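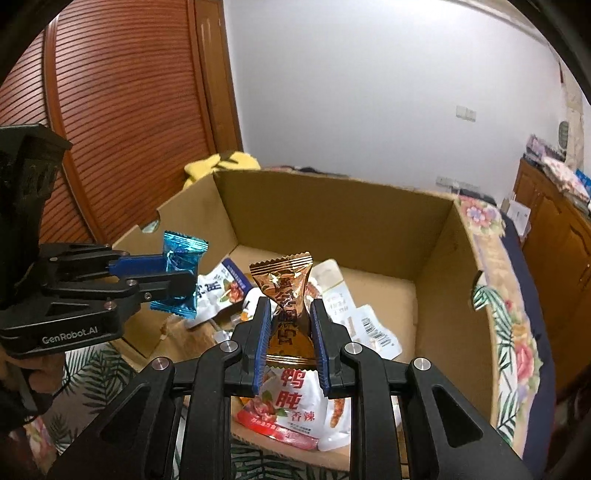
A foil-wrapped candy held in a gripper, patterned rug below.

Garside to bring back the Rudis hatchback, two trims only

April 21, 2026

Garside is bringing back the Rudis, the small hatchback it dropped when buyers moved over to crossovers. Word came in a short dealer bulletin this morning. No press event, no car on a turntable. Just two pages and a price sheet with half the boxes blank.

What we know so far. Front-wheel drive, five doors, one gas engine, a choice of manual or automatic. Two trims, called Skadance and Bonus. The Bonus is the cheap one -- steel wheels, cloth seats, wind-up windows in the back. Skadance gets alloys, heated front seats and a bigger screen. All-wheel drive is not on the sheet and dealers have been told not to take orders for it.

The old Rudis ran for 14 years with hardly a change to the body. Same doors start to finish, same tailgate, three different front bumpers. Plenty are still on the road, mostly the early ones with the plain gray dash. Rust around the rear arches is what kills them. The later cars had better paint but a weaker clutch, and the clutch is not a cheap job.

Noeline Mudgway, who ran the small car program at Garside and is back for this one, said the new car sits on a shortened version of the company's current sedan platform. "We kept the length close to the old one because people have the same garages they had then," she said by phone. "It's wider. It had to be wider. The side impact rules are different now."

She would not talk about a hybrid. Asked twice. "Ask me in December."

Twenty dealers get cars first, all of them in towns where the old model sold well. The list wasn't attached to the copy we saw. The rest wait for the second batch, no date given. Test cars should reach the first group a few weeks ahead of customer deliverys, so anybody who wants to sit in one may get the chance before signing.

Trunk space is up on the old car, thanks to a flat floor and a spare that now hangs underneath. Rear legroom is the same, so tight. The fuel door has moved to the driver's side. Parts for the old Rudis will not fit the new one apart from the wiper blades and, oddly, the jack.

Prices still to come. The Bonus is meant to be the lowest priced car in the Garside range when it lands, according to the bulletin, but there is no number next to that line. Colors are white, silver, dark green and a red that costs extra. The warranty box is blank too -- dealers we called said they had'nt been told either.

More when the full price sheet is out.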